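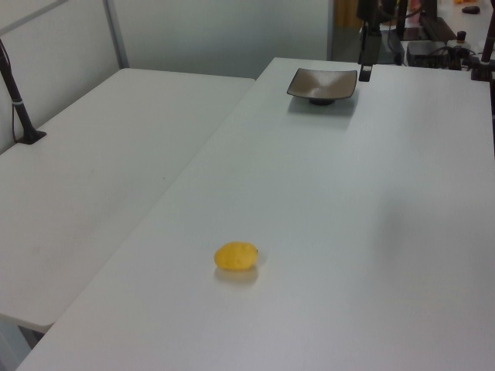 The chapel with the wrong saint

Evalura has one bakery, two parking lots and a pilgrimage, and the pilgrimage is the only one of them that closes on time. If you go up in March, as I did, you will find the lower gate open and the upper gate locked, and a sign on the upper gate telling you to use the lower one, which you have just done.

The climb from the square is 179 steps. Older guidebooks promise fewer, but I suspect their authors drove.

At the top is the chapel of the Holy Well, built where a shepherd girl is said to have seen a lady in blue standing beside a dry spring. The lady asked for a chapel. The town took the request seriously and spent the next six decades arguing over which side of the hill to put it on. By the time the roof was finished, the neighboring village of Trisevgate had claimed the apparition too, along with a second spring, and the two places still hold their processions on the same morning and pretend not to hear each other's bands.

Then there is the altarpiece. It came as a bargain from the Diekmann workshop, which had painted it for a customer who never paid, and so the figure over the altar is a bearded bishop with a fish. A blue cloak was added later by someone with more devotion than training. The beard was left alone. People light candles to him all the same, and a woman sweeping the porch told me he is very good with knees.

The spring itself runs behind a grille to the left of the door. Bring your own bottle, as the ones in the shop are small and shaped like the bishop.

The bus back to Hevstead leaves from the bakery side of the square, and the driver does not wait for pilgrims. Readers who have been to the Trisevgate chapel are welcome to write in and defend it.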